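Part-time kitchen and front-of-house helper wanted at Sanna, from February

Hi! I'm Noemi Martinelli and I run Sanna, a small lunch place on the corner of Miston Street, the one with the green door and the bike rack that leans. I'm looking for one more person to join us, and I'd love it to be somebody who likes feeding people and doesn't mind an early start.

A bit about us first. We do soup, open sandwiches, two hot dishes and whatever cake Gunnel felt like making that morning. Gunnel Sæther has been baking here longer than I've owned the place (I sort of inherited her along with the oven) and you'd be working next to her most mornings. She plays the radio loud. On a good day we send out around 200 lunches between opening and mid-afternoon, and plenty of those are boxed up for the offices over at Humer Court, so it gets busy, and then it gets really busy, and then suddenly it's quiet and we all sit down and eat.

What you'd be doing: chopping, plating, packing boxes, running the register, wiping tables, chatting with the regulars. Everybody does a turn at the dishes, me included. I do the ordering and the schedule, so you won't have to worry about that unless you want to learn it, in which case please, please tell me at the interview!

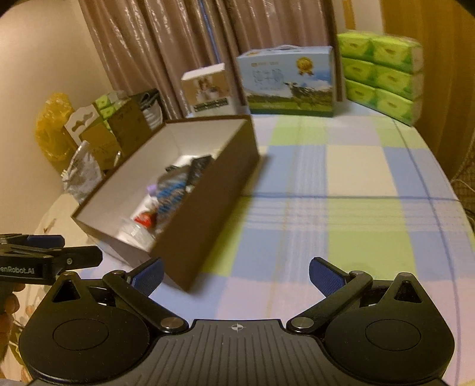 An open box on the plaid tablecloth.

Shifts start at 7 a.m. and finish at 2 p.m., four days a week. I try hard to get the schedule out early so people can plan their lives. We close for the last part of July and you get paid for it.

You don't need restaurant experience. The last person I hired came from a shoe store and she was wonderful (she's moving to be near her sister, which is how this job came up, and I'm still a little sad about it). What I do need is somebody who turns up on time, can be on their feet for a whole shift, and is okay lifting a crate of potatoes up from the cellar. If you have a food handler card already, great. If not, I'll pay for the class and the hours you spend in it.

Pay is $262 a week after the first month plus your share of the tips, which we split evenly at closing. Hmm, I should say that again more clearly, as two people have asked: the $262 is your share of the guaranteed tip pool, and it comes on top of the hourly wage. The hourly wage depends a bit on experience and I'll give you the number when we talk. Lunch is free, and so is day-old cake, of which there is a dangerous amount.

The number 15 bus stops right outside, and there's parking behind the Lodent building if you drive.

To apply, just write me a few lines about yourself and tell me what you like to cook at home. A résumé is fine but I won't be upset if you don't have one. You can drop it off at the counter any time after 2 p.m. when the rush is over, or leave it with Gunnel if I'm out. I'll ask you in for coffee first, and then for a paid trial morning so you can see if you can stand us.

I'm hoping to have somebody in place by the end of February, so come by soon!

Noemi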